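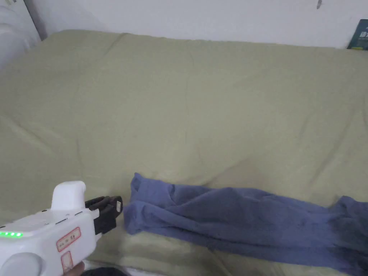
Home demonstrators wanted, Mikutcombe and nearby

Paid sessions, starting September. Hand-held gripper work, household tasks, mostly cloth at first.

Who we are

Rernell. Small outfit, we build training sets for robot arms that are meant to work in ordinary homes. Arms learn from people doing the job first. That's you. You hold the gripper, squeeze, pick the thing up, fold it or move it or put it away, put it back, go again. No robot comes to your house. Just the gripper, the head camera and a box of leads.

What you'd be doing

Bedroom tasks come first. Picking up clothes and towels left on a bed, folding them, laying them flat, making the bed after. Approach the cloth with the jaws open, take it by a bunched bit or a corner, lift, carry on. Green lights on the gripper before you start, every time. If they go off, stop and restart it.

Kitchen tasks later in the autumn for anyone who wants to stay on. Different kit, second training session, same pay.

Each session is 30 takes. Some people get through them quickly, some don't, we don't mind which. Slow and steady is better than fast and jerky. A fumbled grab is fine, just carry on and finish the job, don't restart the take. We want the fumbles, they get labelled at our end.

Your own bed, your own towels. Plain covers are good, patterned covers are good, we want both. Don't tidy up specially. Books, pillows, whatever normally lives there can stay, but put away post, bank letters, photos of family, and anything else you'd not want a stranger to see. Recordings are watched by people here and by the partner lab at Stępień.

Remote sessions (separate role)

We also need 4 people for remote driving at the Mikutcombe unit. You sit at the desk and move a pair of arms in the next room using the Jumari controllers. Same sort of tasks, cloth and soft things. Harder than the hand-held work, takes a few goes before it stops feeling backwards. Gaming experience helps a bit, sewing or knitting helps more in our experience. On site only, no working from home for this one. Step-free access, parking at the back.

You'll need

To be 18 or over
One free hand at a time, either is fine, tell us which you use
To be OK wearing a camera on your head for the length of a session. Glasses not a problem
Decent light in the room. A ceiling light and a window is plenty
Everyone else in the household to know about it and agree. Written, there's a form
Wifi good enough to upload overnight, or you can drop the card off to us

You don't need any technical background. Please dont put us off because you "aren't good with computers", there is one button.

Not suitable if you have a bad wrist or shoulder. The gripper isn't heavy but you're holding it out in front of you for a while, and it tells on you by the end. Breaks whenever you like.

Pay

£154 for a full home block (4 sessions). Training is paid on top, same session rate. Remote driving is paid the same per session, plus bus fare. Money goes out on the Friday after your uploads are checked. If takes get rejected because of something wrong with our kit you still get paid. If they're rejected because the camera was pointing at the ceiling all the way through, we'll ask you to redo them.

Kit is on loan, no deposit. Knocks and scuffs expected. Please don't put it in a case while it's switched on.

Training

Saturday morning, 10am, at the unit. Come to that or you can't take kit home, sorry, no exceptions this round. We go through holding it, charging, wearing the camera so your hands and the jaws both stay in view, and naming your takes. Bring a towel. Tea there, no lunch.

How to apply

Email Oliwia Wasilewska at Rernell, reference 484 in the subject line. No CV needed. Just tell us:

name and what part of town you're in
home sessions, remote driving, or both
left or right handed
what evenings or days you can do
who else lives with you, incl. pets (cats on the bed are a known issue, still apply)

Or ring the unit after 2pm and leave a message if noone picks up. Oliwia is in and out.

Places on home sessions are filled as people apply, so sooner is better. Remote driving we'll do a short try-out first, paid. If you took part in the spring round you can apply again but please do the training again too, the gripper has changed.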